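Report of the Spring Visit to the Clamberg Works

Kitchen and Table Woodware Study Circle
Visits and Meetings

Visits and Meetings | Newsletter | Library | Membership

The spring visit of the Study Circle was made in March to the Clamberg works, where small wooden goods for the kitchen and table are designed and made. A party of 30 attended. The Circle had last been to Clamberg before the move to the present building, and several members wished to see how the work had been arranged in the new premises.

The party assembled in the entrance hall at 9.45 and was divided into two groups. One group began in the timber store and the other in the MacAulay Room, and the groups changed places after coffee. The report follows the order taken by the first group. Members of the second group have kindly read it through and their corrections are included.

The timber store

The store occupies the north side of the ground floor and is kept at a steady temperature throughout the year. Most of the stock is beech, with smaller quantities of birch and sycamore, and a short rack of oak which is used only for boards. Timber arrives sawn and is left in stick for a period before anything is cut from it. Each stack carries a card giving the date of arrival and the moisture reading at each inspection. Members were invited to take readings for themselves with the meter provided, and the figures obtained agreed closely with those on the cards.

Our hosts explained that the small goods are cut largely from lengths left over when the boards have been made. A bread board requires a clear width, and what remains on either side of it is often perfectly sound but too narrow for a second board. These offcuts are graded by hand into three bins. The best go to spoon rests and pan stands, the second grade to pegs and wedges, and the remainder to the boiler. The stock book showed 2,544 pieces of first grade in hand on the morning of our visit, and the question of what might be made from them was very much the theme of the day.

Questions were asked about knots. The rule at Clamberg is that no knot may come within 8 mm of an edge, and that none at all is allowed on a surface where food may be set down. Colour is treated more freely. Pieces from the same stack can vary from nearly white to a fairly deep honey shade, and no attempt is made to match them unless the customer asks for it.

The cutting and sanding shop

The shop lies between the store and the stairs. It was in full use during the visit and the party kept to the marked walkway. Sawing is carried out in the mornings and sanding in the afternoons, so the first group saw only the former. The extraction system is a great improvement on the one in the old building, and it was possible to hold a conversation beside the cross-cut saw without much difficulty.

The stepped ends found on some of the small blocks are cut in this shop in a single pass. The step allows one block to be seated against another in the drawer-tidy version of the range. Opinions differed within the party as to whether it is worth the extra work on a block that will be sold singly. Some members thought it gave a useful finger-hold, while others found it fussy and would have preferred a plain end.

Finishing is done with an oil supplied by Tellex, applied by cloth in two coats with a day between them. Samples with one, two and three coats were laid out for comparison. The third coat gives a richer colour but was felt by most of those present to leave the surface rather slippery for its purpose. Goods intended for trial are normally left without oil, as marks show more readily on the bare wood and faults are found sooner.

Coffee was served at 11 in the staff dining room. The Circle is grateful for the excellent fruit loaf.

The MacAulay Room

The MacAulay Room is on the upper floor. It is the part of the building in which new pieces are tried before a decision is made to put them into production, and for most of the party it was the chief interest of the visit. A display along the corridor sets out the history of the small goods range from the earliest pan stands to the current Modulard pieces. Around 40 patterns are represented, of which perhaps a third are still made.

Modulard is the name given to a range of plain blocks and slats from which the customer may build up a rest, a stand or a low rack as required. The idea is a simple one. A household that cooks for two on weekday evenings and for ten at a holiday has no wish to own two sets of everything, and the same parts can serve both needs. The parts are sold in cloth bags with a printed sheet of suggested arrangements.

Trials take place on plain white tables, which make it easy to judge the outline of a piece and to find any shavings or crumbs it may shed. The pieces themselves are small and pale, and a stand of flat slats with upright legs takes up very little of the table on which it is placed.

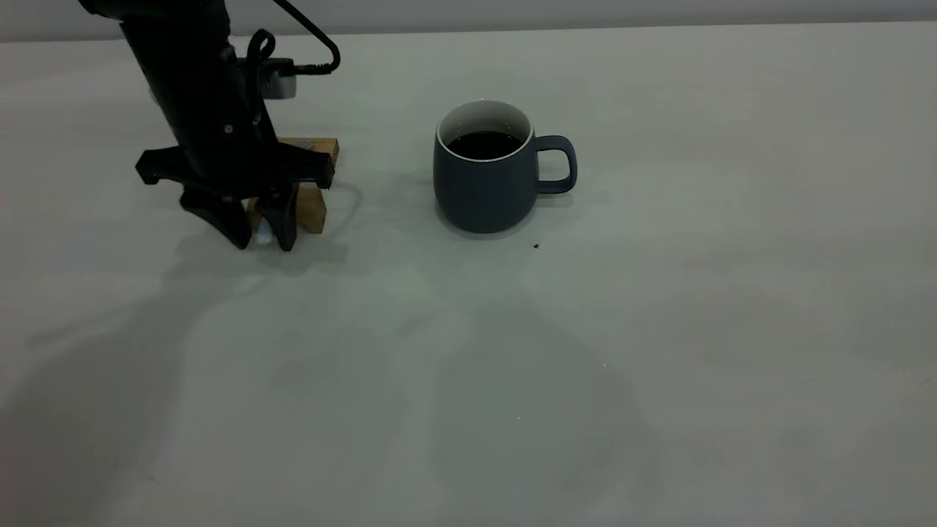
One member of the party observed that her own household had given up spoon rests altogether and used a saucer, and that any wooden rest would have to be a good deal easier to wash than those she had known before she would consider going back. The saucer, she said, had never tipped over, never stained and had cost nothing. She asked whether the firm had compared its pieces with a saucer in any organised way.

Our hosts replied that they had done so, and that the saucer came out well on washing and badly on almost everything else. A long-handled spoon will often slide round on a saucer until the handle drops to the worktop, and a saucer holds one spoon comfortably but seldom two. It was accepted, however, that washing is the weak point of the wooden rest. The sheet supplied with the present range advises wiping with a damp cloth and standing the pieces on end to dry. Several members thought that this advice should be printed in larger type and placed at the head of the sheet.

There followed a useful discussion of height. A rest should lift the bowl of the spoon clear of the worktop, yet the higher it is made the more easily it may be knocked. The older Clamberg pattern was a single shaped block with a hollow in the top. It was handsome and sold steadily for some years, but the hollow suited only one size of spoon, and a wide ladle or a narrow teaspoon sat poorly in it. The newer approach does away with the hollow and relies on two separate supports, which may be moved nearer together or further apart to suit the length of the utensil.

Members were shown how this works with cutlery from an ordinary kitchen drawer. Two rectangular blocks are set parallel with a space between them, and the spoon is simply laid across. With a light blue-handled spoon placed on the diagonal, the bowl rests on the rear block and the handle runs forward over the front one, where it is easily picked up.
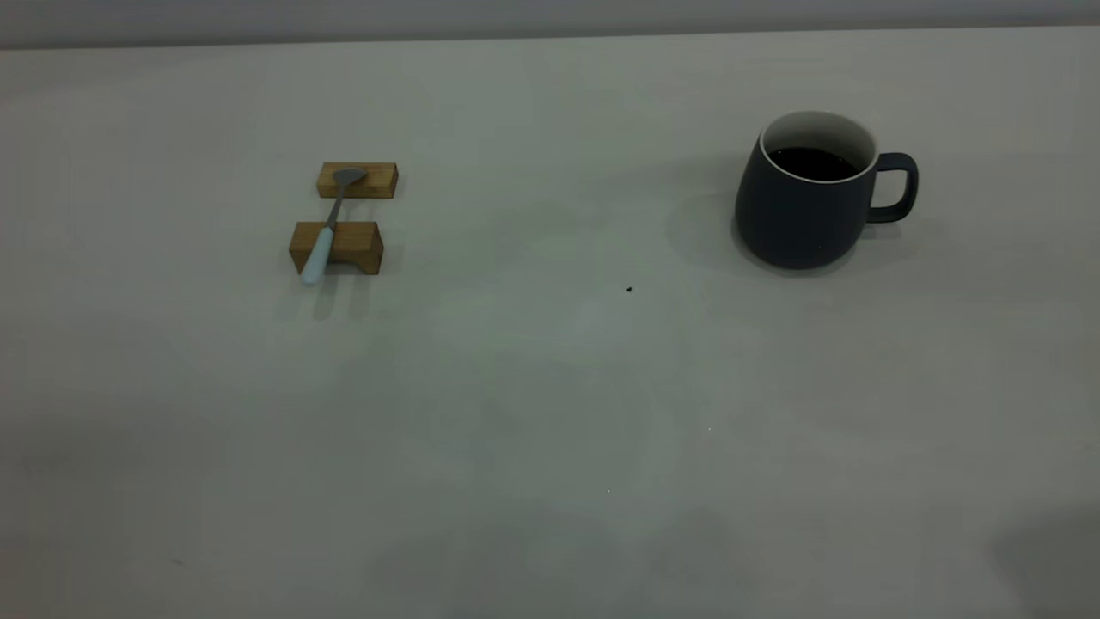
The distance between the supports matters more than one might expect. If they are set too close, a heavy handle will lift the bowl; if too far apart, a short spoon will fall between them. The printed sheet suggests a gap equal to the width of three fingers for a dessert spoon and a full hand for a cooking spoon. Members who tried this agreed that it served well enough, although those with small hands found the second measure a little short.

A further point was raised concerning the surface below. On a smooth table the blocks may be moved by accident when a spoon is put down in haste. Cork pads have been considered, but they add to the cost and must be glued, and the firm prefers to keep glue out of the range if it can. A shallow groove on the underside is being looked at instead. The Circle was asked for its views, and on a show of hands the groove was preferred by a clear majority. It was suggested from the floor that a slightly heavier timber might answer the purpose with no groove at all, and this was noted by our hosts.

The question of colour was also touched upon. Pale wood goes with most kitchens and most cutlery, including the painted and coloured handles which are now so common, and there are no plans to offer stained versions. Some of the party regretted this. A dark rest hides the marks left by tea and by tomato, and there was a good deal of sympathy for the view that a rest which looks clean for longer is more likely to be kept on the worktop and used.

Afternoon session

Lunch was taken in the dining room at 12.30. The two groups then came together for a short talk on the use of offcuts in small workshops, with particular attention to grading and storage. The notes of this talk have been placed in the Circle's library and may be borrowed in the usual way.

The works shop was opened for the party at 2.30. First-grade rests were on sale singly and in pairs, and a box of seconds was available at reduced prices. Members should be aware that the seconds are sound but may show a knot or an uneven edge, and that they cannot be exchanged.

The party left at 3.45. The thanks of the Circle were expressed to all at Clamberg for their patience in answering a very large number of questions — and for allowing the morning to run well beyond the time agreed.

Matters arising

A bag of Modulard parts has been presented to the Circle for the handling collection. It may be examined at any ordinary meeting, and members who borrow it are asked to check the contents against the printed list on its return.

Comments on the washing advice should be sent in writing before the summer meeting, so that they can be forwarded together.

One umbrella and a pair of reading glasses were left in the dining room and are being held at the works reception desk.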